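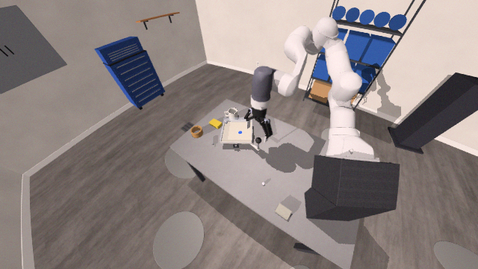

Travcombe Publishes Gripper Comparison, Finds Smaller Gap Than Vendors Claim

CLULTOMHOLM, May – Travcombe, an independent testing shop for light automation, today released the results of a simulated comparison of two parallel grippers on a tabletop pick-and-place job. The report finds that the newer and costlier of the two did better, but by far less than the sales material had led the company to expect.

The test put each gripper on the same simulated arm over the same gray table. The object set was kept ordinary on purpose and included a mug, a sponge, a small bowl and a white ball, along with a shallow square tray. Each gripper made 200 attempts with the controller settings its supplier recommends. The Brallaner gripper completed 10 more picks than the older Ahonen model.

"Ten out of 200 is a difference, and we report it as one," said Damian Schnyder, who led the work at Travcombe. "I would not rebuild a line over it. When we let the Ahonen close a little more slowly, most of the gap went away, and that is a setting anyone can change for free."

The ball caused the most trouble for both products. Neither gripper handled it well when it started near another object, and Travcombe says buyers should ask any supplier for results on round parts before signing anything.

The company also urges caution about its own numbers. Contact and friction in a simulator are estimates. A sponge that squeezes politely on a screen may behave very differently in a plant, and soft objects are where Travcombe trusts its figures least. No hardware was used in this round. A bench test with both grippers is planned, and the company will publish it even if it contradicts the present report.

"We get shown a lot of videos of perfect picks," Schnyder said. "I always want to see the folder with the other ones."

Travcombe bought licenses for both gripper models at list price and took no payment from either supplier. The full report, with a log of all failed attempts and the controller settings for each run, is free on request from the Clultomholm office. Questions about the method will be taken on an open call Tuesday at 2 p.m.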